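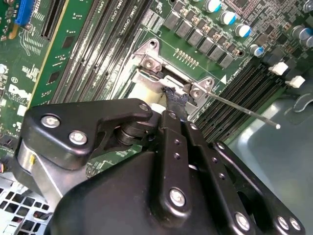
Why does the water meter at Dorndale read higher than the house total every month? Part of the supply passes the meter and never reaches the house, and the likely place for it to go is the old branch to the lower garden.

June. Up at half past five to read the meter before anyone ran a tap. 931 on the last three red digits and the first black one, taken together, same as I wrote down at eleven last night. So no overnight loss with the garden valve shut. Opened the valve a quarter turn, waited an hour with the kettle off and the cistern full, and the small dial had moved. Shut it again and the dial stopped.

The branch is old black pipe, laid shallow, with a Sellura compression joint where it passes under the path. I replaced the insert in that joint four years ago and kept the worn one, which is in the drawer with the spare olives. The groove on it is on one side only, so the pipe was probably pulling sideways then and is probably pulling sideways now.

Walked the line after breakfast. Ground soft by the second fruit bush, firm everywhere else. Grass slightly longer there too, though I mowed badly last time and would not rely on it.

Rang Liapis for a new joint. They have the 25 mm but want 1191 for the full kit with the stop valve, delivery extra. The joint alone is a counter item and cheap. Will take the joint and leave the valve, as the present one closes properly — tested twice today.

Dug down to the pipe by two o'clock. Clay, and a good deal of broken slate. Left the hole covered with a board.

Evening reading the same as the morning one, plus what we used for washing up and two baths. Wrote it in the Elora notebook under the May figures. Garden watered from the butt. Joint to be fetched tomorrow, and a roll of PTFE tape for the outside tap.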